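Teaching a small arm to place an object on a plate

Part 4 of the Stoltik shared workshop build notes

By now the arm should be bolted down, homed, and able to move between saved positions without complaints from the controller. This part covers one task: picking up a small object and setting it on a plate. It takes an evening, most of it spent on the last few inches of travel.

What you need

A plate that doesn't slide easily
One small object the gripper can close on
A ruler and a pencil
The pendant or laptop you used in part 3

Set the speed limit to 100 millimeters per second before you start. Keep the stop button where your free hand rests.

Saving the positions

Save four positions and name them clearly: pick, lift, above plate, place. Teach "place" first. Drive the gripper down by hand control with the object already in it, stop just short of contact, and save. Then raise the arm straight up 71 millimeters and save that as "above plate." Only the height should change between the two.

Do the same on the pick side. If you teach the high position first and guess at the low one, you will end up with a slanted path, and the fingers will catch the rim.

Start near a corner of the plate. The rim is the hard part, and a path that clears it at the corner will clear it in the middle too.

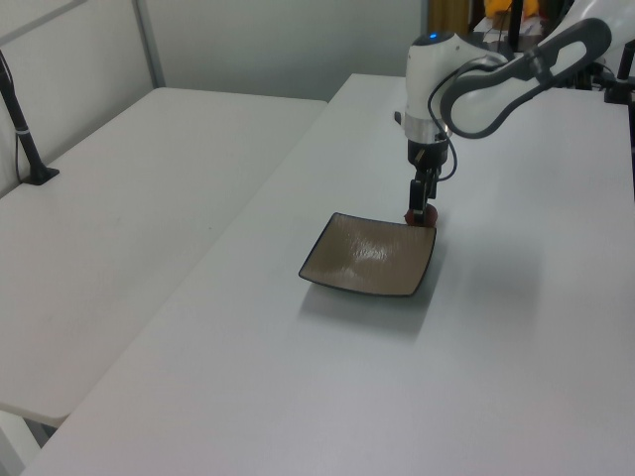

Krešimir Živković writes that he would skip the saved height altogether and let the arm come down until the motor current jumps, then open the fingers. His arm handles plates of different thickness that way with no reteaching. It's a good method if your controller reports current fast enough. Ours doesn't, so we stay with fixed heights.

Letting go

Open the gripper only part way – just enough to free the object. Wait 200 milliseconds, then lift. Round objects may roll when released, so lower the place position by a millimeter at a time until they stay put.

Run the whole sequence ten times at low speed before raising the limit. If the plate shifts, go back to "place" and teach it again. Part 5 adds a second pick point.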